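Anti-reflective coatings, part two

I spent February wearing two pairs of lenses cut to the same prescription, one coated at Granamen and one at Prudau. Both were fitted to Arriaga frames by the optical shop in Censtead. The Prudau pair cost 50 dollars more.
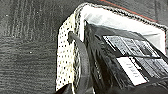

Reflection and colour

The Granamen coating leaves a green residual reflex, the Prudau a blue one. Neither is noticeable to the wearer once the pupillary distance is right — mine had to be remeasured.
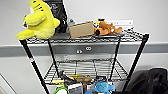

Does a coating change the prescription?
The layers are far too thin to alter lens power. Any blur in new glasses has another source, usually centration.

Cleaning is where the two differ. The Prudau top layer sheds skin oil with one pass of a dry microfibre cloth; the Granamen needs spray.

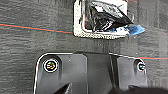

Posted by the author
Dispensing optician, retired

Over nine weeks I logged 300 wipes per pair under a bench lamp. The Granamen picked up two hairline marks near the nasal edge, 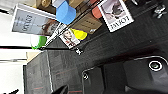 both outside the zone I read through. I'll keep the Prudau pair for night driving and leave the other at my desk.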